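Notebook, Monday, after lunch

Spent the whole morning on the teardown bench and the afternoon on the money, so this entry is half of each (sorry to whoever reads it next!). Carmela Ferri wants a purchase plan for the second disassembly cell by the end of January, and I'd much rather write it while I still remember what annoyed me.

The big question is still fingers. We're working on desktop towers again, the kind with the blue drive caddies, and I keep coming back to the thought that one general gripper and a good stock of spare fingertips would serve us better than the fancy tool changer from Woltora. The changer is lovely, I'll admit I spent far too long reading the brochure, but it eats most of the budget before we've bought a single cable.
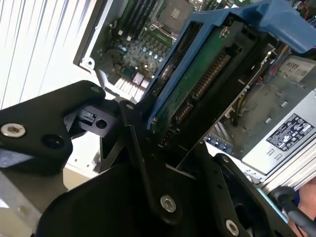

Fiore quoted 54 dollars a finger blank if we take a decent batch, and almost 300 for the set of machined brackets. I'd like to put 200 aside for hex-socket screws, thread locker and other small stuff, which we always forget and then end up begging from the Tullmont people down the hall.

Wrist camera: Carmela likes the Urby one, and so do I, though the mount is another 77 and I want to ask if they'd throw it in. No harm in asking!

Still to do: measure the bench for the second arm, find out lead times from Fiore, and ask Woltora whether they rent the changer by the month. I'll start the spreadsheet tomorrow, once I've had my coffee.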